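Keeping a Table-Clearing Arm in Decent Shape: Workshop Tips

Filed under: Bench habits. Last updated 30/06/2018

These are the tips for looking after the arm that clears the table, collected from the inside lid of the toolbox, where they had started to overlap. They assume a two-finger gripper with soft pads, a small camera at the wrist and a long table. If yours has suction cups, you have my sympathy and a different page.

Pads first

Wipe the finger pads before you blame anything else. Soda is the enemy. One sticky can and the pads collect lint like a sweater in a dryer, and then a cup that should slide free at the drop hangs on for a moment and goes over. A cloth barely damp with water and a drop of dish soap does it. Wipe toward the tip, dry with a second cloth, and leave the fingers open until the next run.

No alcohol on the foam. I did this once, on a fresh set, and the foam went stiff and then came off in one piece like a bad toupee. Alcohol is fine on the metal.

Swap pads in pairs. You will be tempted to keep the good one. The good one is thicker than it looks next to a worn one, and your cups will lean to one side until you give in and change both. We write the date on a scrap of tape and stick it to the finger, well back from the tip.

Our pads get changed at 3,000 grips. The count lives in the log, which the Stirketport controller keeps whether you ask it to or not.

Screws and pivots

The pivot screws on the linkage work loose slowly, and all of them do it at different speeds. Check them with the power off and the fingers half open. Hold a fingertip and wiggle it sideways. A little give is normal. If it clicks, go find the small hex driver, which will be in the drawer where you already looked.

Blue threadlocker, a dab on the end of a toothpick. Red threadlocker belongs in the hands of people who never intend to take anything apart again.

Don't tighten a pivot until the finger stops moving freely. Snug it, back off a hair, run the gripper open and closed by hand if yours allows it. Ours does, with some complaining.

Cables

Leave slack at the wrist. Then leave more. A cable that looks generous with the arm parked will be tight as a banjo string when it reaches for the far end of the table.

Coil the leftover somewhere flat, with loops wider than your hand. Hook-and-loop ties, please. Zip ties have a way of being cut off by someone with a utility knife and a good opinion of their own aim, and I have replaced a 700 mm sensor lead for exactly that reason.

Once a month, run a finger along the whole length with the power off. You're feeling for flat spots and nicks, mostly at the bends. Mark anything odd with tape and look again in a week.

Camera

The wrist camera will be dirty. Lens cloth, no spray. Paper towel is made of tiny sticks.

Check that the fingertips show up in the same spot at the bottom of the view as they did last time. I keep a printout taped by the monitor and hold it up like a paint chip. If the tips have wandered, either the bracket has slipped or you have put a finger on crooked, and it is nearly always the finger.

Glare

Dark trays and overhead lights are a miserable couple. A shiny patch on the tray floor moves when the arm moves, and the software is apt to take it for an object worth picking up. Before fiddling with settings:

Turn off the light directly over the tray and see whether the pick gets better.
Turn the tray a quarter turn. Brushed or scratched surfaces throw light mostly one way.
Wash the tray. Dried dish soap shines too.

Polishing out the scuffs sounds smart and makes it worse. I own one extremely handsome tray that is no use for anything but lunch.

Laying out a test table

Don't set the table neatly. Real tables aren't neat, and an arm that has only met upright cups in tidy rows has been badly brought up. Tip some cups over. Lay a can down. Use more than one size of tray and leave something light-colored on something dark.

Empties only. A full can on its side is a decision you make once.

Put the bowl out too. Bowls are harder than they look, and a gripper that goes in too low will chase one across the table.

If a piece needs moving by hand, stop the arm first, move it, step back, then start again. Witoleck makes a pendant with a hold button the size of a jam lid and I recommend it to anyone who drinks coffee near machinery.

Approach height

Set the height off the tray rim, not the table. The rim and the handle are what the fingers will catch on. We clear the rim by 30 mm on the way in, come down straight, and go up straight before moving sideways. It's slow. I have made peace with slow.

Open the fingers wide before coming down on anything round. A flat white lid seen from above gives you very little idea of how tall the thing under it is, so measure your containers and type the numbers in. The old Grokel tool changer also adds 2 mm that isn't in its drawing, and if you have one you've probably been muttering about that already.

End of day

Fingers open, arm parked off the table, trays washed, cloths in the bin and not on the controller. Write down what you changed, even if it was only a screw. The Dalsgaard calendar hanging by our door still has October showing, and the notes scribbled on it are the best maintenance record we have.

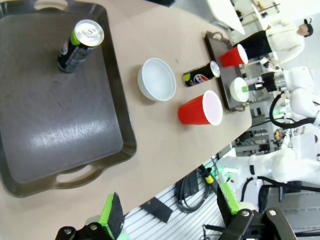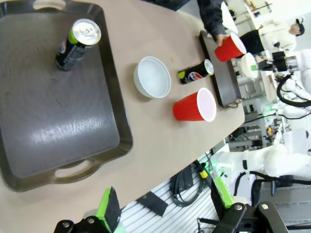
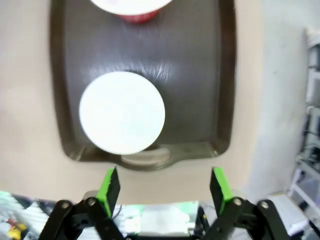 Dark trays on the pale table, green-padded fingers at the bottom of each view. Note the glare on the tray in all three.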